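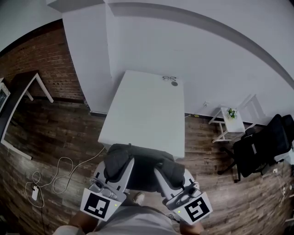 Clidorus: a price list for secondhand building bricks

Hi! I've been buying used toy bricks by the bag for a few years now, and at some point I started writing down what I paid. Then my friend Babatunde Oyelaran sent me his own list (much tidier than mine, annoyingly) and we mashed the two together. The result is Clidorus, one CSV file with 3,817 rows.

What's in it

Each row is one purchase. You get the price in dollars, the weight in pounds, the month, whether the lot was sorted, and where it came from: yard sale, thrift store or online. Shipping has its own column, so please add it in before you tell me online lots are a steal!

Minifigures are a pain. A bag with 3 good ones in it can cost double, so there's a yes/no column called "figs" and I'd filter on that first.

What's missing

Complete boxed sets aren't in here, and neither are single bricks bought one at a time. December is thin too, as I mostly stay out of the bidding before the holidays. Babatunde's rows have no condition notes. Mine do, but "kinda chewed" is not a scale anybody else uses, so go easy on that column.

Known problems

40 rows have a weight of zero. Those sellers never listed one and I didn't own a scale yet. I left them in for the prices, so drop them before you work out anything per pound.

Using it

Do whatever you like with it, just mention the name Clidorus somewhere. Fixes and new rows are welcome, in the same column order please. Last update: Thu 21 August.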